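The founder of Privby, the phone service that reads town council agendas aloud, came on the Flirkcombe morning program in December and stayed well past the slot. Good thing, too. It was the liveliest half hour of local politics we've had on air in months!

"I grew up thinking the council was something on the back page," she told us. "Then I went to one meeting about bus fares and I was hooked. People were shouting. People were laughing. I wanted everybody to hear it."

Privby started with 30 callers and now has 300 – most of them, she says, older residents who don't care for websites. They ring a number, pick an item and listen. If they like, they can leave a message for their council member. 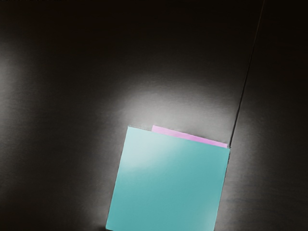

Her big subject was the Aerts ward, where a vote on moving the polling place passed by 3 ballots. "Three! You could fit the difference in one car," she said, and she was off, talking about turnout, leaflets and why printed notices go unread. She'd like them bold and very plain, something like a big teal square on a black background with one thin strip of pink, so that a person walking past at least turns their head.

We asked whether she'd run for a seat herself. She laughed for a good while. "My aunt is 98 and she asks me every week. I tell her I'm more use on the phone."

Next up is Plutier, across the river, where the council has agreed to send its agendas over two days before each meeting. She wants the first calls answered by spring – and she's already learning the names of all the streets.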